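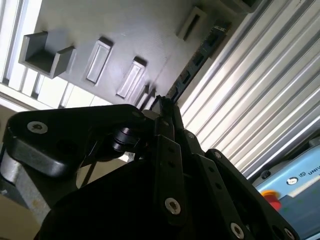 # prudari-bench-tasks

Can a robot arm do shop chores yet? Some of them, yes, and it's a lot of fun to watch! This repo holds the task recordings, labels and scoring scripts from our first bench season at the Sandton workshop, which we wrapped up in June. Everything was recorded with one arm, one two-finger gripper and a small camera mounted at the wrist, so you see the job from right behind the fingers.

Last updated: Nov 9, 2024

## What's inside

- 2,765 episodes, each one attempt at one chore
- 27 chores, grouped into 7 families (picking, placing, inserting, wiping, sorting, opening, fastening)
- a plain-text label for every attempt: `done`, `partly`, `failed` or `stopped`
- `score.py`, which rebuilds the results tables from the labels

```
data/
 episodes/
 labels.csv
 chores.yaml
scripts/
 score.py
 trim.py
```

## Quick start

```
pip install -r requirements.txt
python scripts/score.py --labels data/labels.csv
```

Add `--family inserting` if you only want one group. The family names are in `chores.yaml`, all lowercase.

## So, can it?

Picking and placing are in great shape. Give the arm a block on a clear bench and it will put it where you asked, over and over, and it doesn't mind that this is dull. Sorting is close behind (we were really happy with sorting).

Inserting is where things get interesting. Slots, tabs and brackets that a person would manage by feel while chatting about lunch are still hard. The fingers get in the way of the wrist view just when you need it most, and gray parts on a gray plate in window light are tough on the vision side. Our Jostham policy gets into plenty of slots on the second or third nudge, though, and when it does, people in the workshop cheer.

Wiping looks convincing and leaves corners. Fastening is mostly `partly`. A home kitchen would be harder than any of this, and we haven't tried one.

## Known quirks

- The wrist camera sits at an angle, so the bench can look rotated diagonally. We left the tilt in. Don't "fix" it unless you also fix the action frame.
- The gripper covers a lot of the view. Masks are in the Adjei add-on, not here.
- Daylight changes between episodes. `labels.csv` has a `light` column, filled in by eye.
- `stopped` means a person ended the run. It doesn't always mean something went wrong, so please don't lump it in with `failed`.
- Clips are trimmed to 3,000 steps at most. A few slow wiping runs lose their ending.

## Contributing

New chores are very welcome, especially small boring ones! Open an issue with a one-line description, what counts as `done`, and the parts needed. If you have results from a different gripper, send those too, even if they're bad.

## License

Code is MIT. Recordings and labels are CC BY 4.0.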